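Home Automation Forums > Cleaning > Service robots

Thread: Ekura tidy-up visits, worth it?

wattlebird_30
Has anyone here had one of the Ekura home visits? They bring a two-armed robot for a session and it clears tables and picks up rubbish. The quote I got was $400 for a half day. Mum's unit gets messy between cleaners and I'm trying to work out if this is ready or still a demo.

Tharushi Sheikh
We had the half day in March, in the front room. Setup took 41 minutes, mostly the operator walking it through where things go. I asked for the tables only. It does not do floors, whatever the brochure hints at. Between jobs it parks with the gripper up and you get a good look at the fingers.

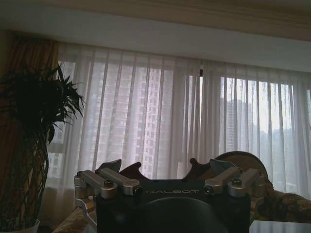
Gripper by the front window, curtains drawn. GALBOT branding on the housing.

Those two fingers are what you're paying for. Notched, with a hooked tip, and the linkages either side are metal. Feels like solid gear. The slow part is the software.

pullen_dave
Is that the same service Pullen resells? They quoted me $1,000 for a full day and wouldn't say which robot.

Tharushi Sheikh
No idea about Pullen, sorry. I booked with Ekura direct.

grumpyjoiner
$400 to put a bottle in a bin. My grandson does it for an ice cream.

wattlebird_30
Fair enough, but your grandson doesn't live near Mum. Tharushi, what did you give it to pick up?

Tharushi Sheikh
Ordinary rubbish. A plastic bottle on its side, a crushed can and a couple of bits of scrunched tissue, all on the black table in front of the sofa, with a small round bin on the carpet. I was most worried about the table because it has a glossy top and I didn't want it scratched.
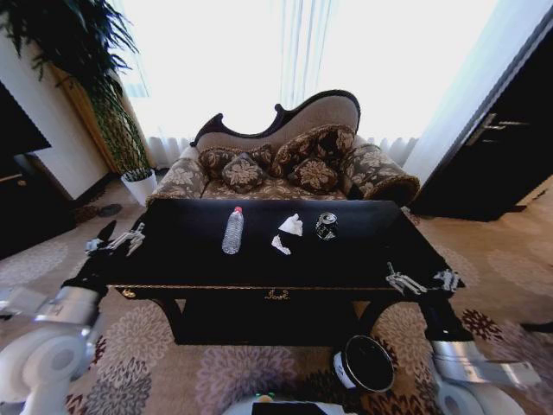

The operator said tissue is harder for it than the bottle, as it changes shape when you squeeze it. I'd allow 30 minutes for a table like ours and not plan anything else in the room. No scratches that I could find afterwards.

grumpyjoiner
Half an hour for one coffee table. Rest my case.

daher_fan
I disagree with grumpy. Daher do a similar visit and it was slower again, and they wanted the room cleared of chairs first. Did Ekura make you shift furniture?

Tharushi Sheikh
No, the sofa and the plant stayed where they were. They did ask for the dog to be kept outside.

pullen_dave
Draniro has a cheaper one-armed unit. Fine on a bench, but I wouldn't send it near a low table.

wattlebird_30
Thanks all. I've booked the half day for a Sunday - will post how it goes. Does anyone know if they charge for travel outside the metro area?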